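# Four Highlighters and a Clear Box

March 2, 2024
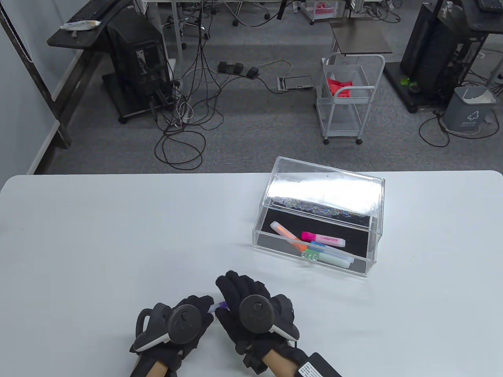
*Highlighters in the clear box, on the white table at Kalau.*

The office supply drawer at Kalau was given up in January. It was a deep drawer under the printer, and by the end it held dried-out pens, three kinds of staples and a lot of loose caps. The woman who runs the office replaced it with small clear boxes, one per table, and she has been sorting markers into them ever since.

We met on a Saturday, when the desks were free and the phones were quiet. She asked that her name be left out, as did her coworker, who sat in for the second half. Kalau makes printed planners and wall calendars, and both of them have been there since 2022.

"People think a planner company must be organized," she said. "We had 50 highlighters in that drawer. I tested all of them on the back of a proof sheet, and 30 were dead. Some of them had been put back dead more than once."

She threw those out and kept the rest. The keepers went into acrylic boxes with hinged lids, bought from a supplier called Sundo that mostly sells to nail salons and craft stores. That explains the strip of holographic glitter along the edge of the lid. She had wanted plain ones, but the plain ones were out of stock.

"I was going to peel the strip off," she said. "Then I found out people could spot the box from across the room, so it stayed."

Each box has a black mat cut to fit the floor. Before the mats, the markers slid to one end whenever somebody moved the box, and the noise bothered the people on calls. She cut the first mats from a roll of drawer liner with kitchen scissors. They came out crooked. The later ones were cut on the trimmer in the sample room and sit flat.

Her rule is that the markers lie down in a single layer. Standing them in a cup takes less space on the table, and she tried it for a week. She didn't like it. The ink in a highlighter settles, she said, and one stored tip up for long enough will write pale at first. She also wants to see the caps and barrels from where she is sitting.

"If they're in a heap, you dig," she said. "If you have to dig, you take whatever comes up, and then you've marked a delivery date in the color for holidays and somebody has to redo the sheet."

Color matters at Kalau more than it does in most offices. Proofs go out to a printer, Lungu, with changes marked by hand, and each color has a meaning. Orange is for a wrong date. Pink is for spelling. Blue means the spacing is off, and green means the page is approved except for what is already marked. Purple was added last, for questions, and it is the one that goes missing.

Her coworker, who handles the proofs, said the system took some getting used to.

"I used to do everything in yellow," he said. "Lungu would call and ask what I meant. Now they call less. They still call about the purple, but those are questions, so they should."

He was less sure about the lids. A lid that tilts back needs room behind it, and on a crowded table it ends up leaning on a monitor or a coffee mug. He leaves his open all day and closes it before he goes home. She would like it closed after each use, for dust. They have not settled this.

The caps have been a longer problem. When a cap is lost, the marker is good for a day or two. She keeps spares from the dead highlighters in an envelope, and they fit only if the brand matches. For a while the office bought whatever was on sale, so there were 9 brands in the drawer and hardly any caps that could be traded. She has now moved to two brands, one of them Casus, which she likes for the pale colors.

"The pale green is good on thin paper," she said. "The regular green goes through to the other side. If you're marking both sides of a sheet, you find that out fast."

Her advice for anyone sorting out a drawer of their own was short. Test every pen before you buy a container. Use scrap of the same paper you work on. Count what you use in a month, put out that much, and lock up the rest.

The cables are next on her list. They hang down from the desks and run over the carpet to the power strips, and she would like them tied back and labeled at both ends. Her coworker asked if she meant this month. She said she had already ordered the ties.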